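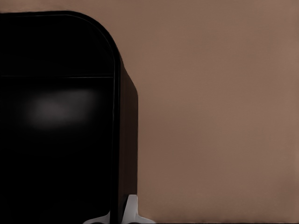
Duangjai Nakpan wanted to know, in a comment left under my previous entry, whether the people on the returns floor had been asked about any of this before the simulation work began, or whether they had learned of it from the notice board like everyone else. The question was put politely and it deserves a full answer.

They were asked, but late. The decision to automate part of the handling of returned appliances at the Votdale site was taken in January by the operations office at Stinderstead. The floor staff were invited to a meeting after the budget had been approved. I attended that meeting as shift coordinator, and I have stated in writing that the order of events should have been reversed. The views on this page are my own and do not represent the company.

Search this blog Go

For readers who do not know the site, the returns floor receives household appliances sent back by stores. Each unit is taken off its pallet, turned so that the label can be read, checked for damage, and sent to repair, resale, or parts. Six people work each shift. The heaviest part of the task is the turning. It is also the part that has sent the most people to the clinic with sore wrists and backs, and few of my colleagues would object to losing it.

The present phase of the project, which the office calls Matos, is carried out entirely in simulation. A gripper is brought to a simulated object, the approach is attempted, and the result is recorded. Large, dark, glossy housings with rounded corners have received particular attention. They are difficult to hold at the best of times, and a person learns to take them low and near a corner, with one hand on each side of the edge. Emiliano Robles explained this to the engineers at the second meeting, using a returned unit and a pair of work gloves. His method was written down and is now part of the test plan.

I consider that afternoon the most useful of the whole project. The engineers had prepared 123 test cases. Emiliano and Thanakorn Rattanakul read through the list and marked five that they said would never occur on our floor, and then described several that occur every week and had been left out. A unit with tape residue on one side was among them. So was a unit with a door that swings open when it is tilted - a matter that anyone on the night shift could have raised a year ago.

The changes to the work itself are less settled. Under the current proposal, two of the six positions on each shift would become what the office calls cell attendants. An attendant would clear stoppages, handle the units the machine refuses, and sign off the record at the end of the shift. The pay grade has not been decided. I-hsuan Tam has pointed out that the refused units will be the awkward ones, and that an attendant may therefore spend the shift lifting nothing but difficult items. I have passed this concern on and have received an acknowledgment, though no reply as yet.

There is also the matter of pace. At present the floor sets its own speed within the daily target, and a person who needs a minute takes one. A machine that presents the next unit at a fixed interval removes that minute without anyone having decided to remove it. I have asked that the attendants be able to hold the line from their own station, and that a hold not be entered against a named employee. The first request has been accepted. The second is under review.

Gunārs Ķēniņš will represent the day shift in the talks on training hours. Colleagues on nights who wish to be represented should give me their names before the schedule is posted. The training itself is to take place during paid time, and I have that in writing.

Duangjai also asked whether the simulation results would be shown to staff. The office has agreed to a viewing in the canteen, with the failed attempts included. I will post the time on the board by the lockers and on this page as soon as I have it.

Posted 2026-07-17
5 comments 6 shares
Print this entry E-mail this entry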